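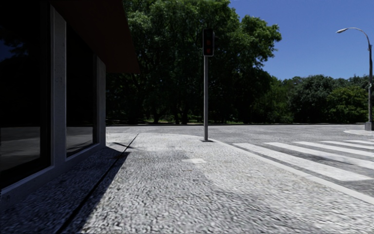

A computer-made street corner with a traffic light and a zebra crossing.

What Is a Cookie? (The Computer Kind!)
by Estrella Salinas

Have you ever gone back to a website and found it remembered you? That's a cookie at work, and it's pretty amazing!

A cookie is a tiny note that a website asks your browser to keep. Say you play a puzzle game on a site called Navley. You pick the green background and reach level 5. Navley saves a note with a code in it, and when you come back, it reads the code and there's your green background again!

Some cookies come from other companies, like ones that show ads. Those can keep track of the pages you visit, so many sites ask first. If a box pops up with 2 buttons, "Accept" and "Reject," get a grown-up and read it together.

You can erase cookies too! Look in your browser's settings under "Privacy."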